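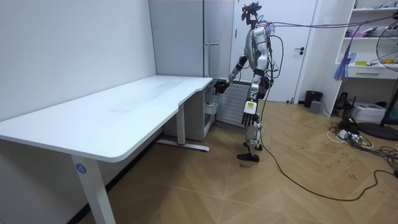
Can a fridge stand right at the end of a long table?
It can, as long as the doors have room to swing fully open and there is air space behind and above the cabinet. Check the hinge side before you buy, and leave at least 50 mm at the back unless the maker's instructions ask for more.

Jelerham test kitchen: the fridge end

Gallery updated 2022-09-14

The long room at Jelerham was refitted in February. Before that it had fixed units down one wall and a fridge in the corridor outside, so anyone unpacking a delivery had to carry everything through the door and back again. The units have gone. There is now a long white table against the wall with the fridge at the far end of it, and the shopping can be put down, sorted and put away in one place.

This page covers the table, the floor and the fridge. The sink side and the dry store have a page of their own.

The table
White, glossy, with a rounded corner at the near end and a shallow stepped cutout in the long edge. It was supplied by Kubíček and came in sections on two lorries. Delivery took a morning and the levelling took the rest of the day.

A gloss top shows marks more than a matt one and it picks up reflections from the lights. We wipe it with warm water and a drop of washing-up liquid, then go over it with a dry cloth. Cream cleaner dulled a patch on the sample piece, so we don't use it on the real one.

Legs and numbers
The posts are thick, and there is a long flat foot bar further back. A mop goes along the side of the bar easily enough but has to be turned to get round the end.

The round blue sticker with a 4 on it is near the top of the leg. Please leave the stickers on. The cleaning rota and the repair sheet both go by table number, and when one was peeled off last winter a repair was booked for the wrong table.

The floor
Light brown, wood look, in large angled panels with thin pale seams. The range is called Pritura and it was chosen from a sample board in the corridor. The other choice was a plain grey, which looked cold next to the white wall.

Crumbs hardly show on it. Flour does, mainly along the seams, and needs a soft brush before the mop. Dried spills come up with a damp cloth left on them for a few minutes.

Wall and skirting
Plain white wall, black skirting. The black was put in to hide scuffs from trolleys and shoes, and it does that well, although it shows dust. The wall paint is a washable one and has been touched up once behind the table.

The fridge
Tall and grey, with a lower compartment. It cost 1799 including delivery and removal of the old one. We looked at a Talima model first, but the door opened towards the wall and the handing could not be changed.

Putting things away
Drinks and heavy items go in first, then boxes, then anything that can be squashed. Raw meat stays in a lidded tray at the bottom. Opened packets are dated on tape, with the tape on the front where it can be read without moving anything.

Unpack on the table, at the end nearest the fridge, and put cold things away before you start on the tins. Don't leave the door open while you sort. Bags and flattened boxes go out to the yard when you finish.

Weights and heat
The table is fine for ordinary kitchen use, including mixers and full crates. Hot pans need a stand. The supplier's sheet gives a load of up to 1000 kg spread along the full length, but that is no reason to sit on it.

Still to do
A shelf for clean trays above the sink side. A second hook for cloths. New door seals have been ordered for the old freezer in the dry store, and that page will be updated when they are fitted.

Next gallery: the sink side
Back to all rooms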